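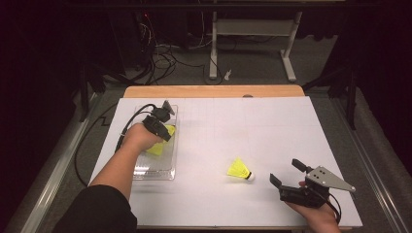 # Revisión de sala antes de abrir: jornada de cómic y ciencia ficción de Plorncombe

Hola a todos los que abrís conmigo en agosto. He vuelto a pasar a limpio la lista de la exposición de originales y la zona de lectura, porque la del año pasado tenía tantas flechas y tachones que ya no la entendía ni yo (y eso que la escribí casi toda). Marcad con una equis lo que esté bien y dejad en blanco lo que no, con su comentario debajo. Los míos son de la vuelta que di a las 8:30, con el café todavía en la mano.

## Entrada y pasillos

- [x] Puertas de emergencia libres y abriendo a la primera
- [x] Extintores en su sitio y con la etiqueta a la vista
- [ ] Pasillo central despejado de cajas

 *Comentario:* quedan 5 cajas de tomos de Flenow delante del segundo pilar. Ya sé que pesan una barbaridad y que el carrito estaba ocupado, pero por ahí tiene que caber una silla de ruedas sin hacer eses.

- [x] Aforo de 200 personas anunciado en la puerta

## Originales y vitrinas

- [x] Vitrinas cerradas con llave, llaves en el mostrador
- [x] Páginas de *Kemero* colgadas con doble punto de sujeción
- [ ] Luz de la vitrina de portadas regulada

 *Comentario:* sigue demasiado fuerte para unas acuarelas tan delicadas. La bajé a mano y volvió a subir sola al rato. Hasta que lo miren, prefiero tenerla apagada y que la gente se acerque un poquito más, que las portadas lo merecen.

- [x] Cartelas coinciden con el catálogo

 *Comentario:* la pieza 1085 estaba cambiada con la de al lado, ya corregida. Gracias a Yoon-hee Song, que se dio cuenta enseguida de que el villano de la cartela no salía en la página por ninguna parte.

## Zona de lectura

- [x] Estanterías ancladas a la pared
- [x] Alfombra pegada en las cuatro esquinas
- [ ] Taburetes sin holguras

 *Comentario:* uno de los azules baila. Lo he dejado boca abajo en el almacén con una nota, no lo saquéis aunque falten asientos, por favor.

- [x] Los 100 ejemplares de préstamo, sin grapas sueltas

## Mesa de firmas y proyección

- [x] Cables del proyector bajo canaleta
- [x] Vallas de la cola separadas de la salida lateral
- [ ] Micrófono probado con pilas nuevas

 *Comentario:* funcionaba, pero con las pilas de ayer. En la charla sobre la saga *Swanson* suele venir muchísima gente y las preguntas del final se alargan (¡el año pasado discutimos media hora sobre la muerte del capitán!), así que poned nuevas antes de empezar.

- [x] Agua en la mesa, lejos de los originales

## Pendiente para la segunda vuelta

Cajas, luz de portadas y pilas. El taburete puede esperar al desmontaje. Si cambiáis algo de sitio, anotadlo en esta misma hoja con vuestras iniciales, y si tenéis dudas estaré por la mesa de firmas hasta las 14:00.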